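Search the help forum
Search

Ticket 523 – Caps won't stay matched to their jars after washing
Status: open
Opened August 2020

Hi all! I put this off since March because it felt too silly for a ticket, but it has now eaten enough of my evenings that I'm writing it up properly.

I keep spices, craft glue and a bunch of paint in the Reltton jars, the small ones with the colored screw caps. I've got the old set and then the newer set I bought when the shop had them on sale, and I mixed them together without thinking. Big mistake! Some caps go on and tighten like they should, some go on and spin forever, and a couple feel tight but the jar leaks if I lay it on its side. My paprika went all over the drawer liner. Red dust everywhere, including in the stapler.

What I want is a way to tell which cap belongs to which jar without trying every single one on every single one.

What I tried, in the order I tried it:

First go. Washed everything in warm water with dish soap and let it all dry overnight on a towel. I figured there was gunk in the threads. There was, mostly glue, and I got it out with a toothpick. Two of the spinners got better after that. The rest didn't care.

Second go. Looked for a mark inside the caps. The support page says there's a number molded in there. On my old ones I can find a 5 or a 7 if I tilt the cap under the lamp. On the newer ones I can't find anything, and I've got decent eyes. Is it possible the newer ones don't have it? The page doesn't say.

Third go. Went by color. I had a theory that all the black caps were the old set and the orange ones were new. Nope. I have a black one that says 7 and a black one that says nothing, and they do not fit the same jars. White is the same story. So color is useless for sorting, at least in my house.

Fourth go. Bought a pack of Somodano liner discs, the foam kind, and pushed them into the leaky ones. This does stop the leak on the jars that feel tight – I left one on its side over a paper plate for a night and the plate was clean. It does nothing at all for the spinners, and the discs smell a bit, so I wouldn't put them over food.

Fifth go. Emptied the whole drawer and spread things out on a big white surface so I could see what I had. I really recommend this if your drawer is like mine, because half of what I thought were caps were other junk. I'd been blaming the jars for being short on caps when I had plenty, they were just under everything. Then I measured across the opening of each cap with a ruler. The 7s are a hair wider than the 5s, maybe the thickness of a fingernail. You can't see it by looking at them from the top, which explains why I kept picking wrong.

Update, same evening. I asked in the chat on the Hadar store page, where I bought the second set, and they said the caps are "interchangeable across the range." Well, they aren't! I sent them my measurements. They said they'd pass it on and gave me this ticket form, so hello again.

Another update. Somebody further down the forum said to try a wrap of plumber's tape around the jar threads. I did it on one spinner. It grips now, but you have to redo the tape every time you open it a few times, so for a jar I use daily it's a pain. For the glitter I open once a year, great.

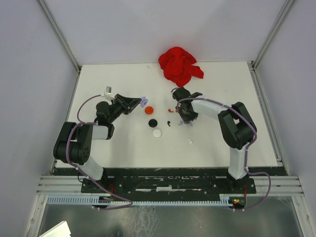
Orange, black and white round caps, with a red cloth at the back.

From the top there's no telling the sizes apart, so please don't ask me to sort them that way again :)

Where I'm at now: the old caps are sorted, the 5s in one bag and the 7s in another, and I put a dot of nail polish on the jars they go with. The unmarked ones are in an Ofori tin until somebody can tell me what size they're supposed to be. I don't want to throw them out. They're perfectly good caps, they just don't belong to anything yet.

Questions still open for support:

– Do the newer caps have a size mark anywhere? Outside rim, under the liner, anywhere?
– Can I order caps by themselves in the wider size? The store only shows me full sets.
– Is the liner in the old ones supposed to come out? One of mine did in the wash and I pressed it back in, and I can't tell if it's upside down.

I can measure anything you need, I have the ruler out already. Please don't close this one for inactivity, I check it most nights after dinner.

14 comments
3 shares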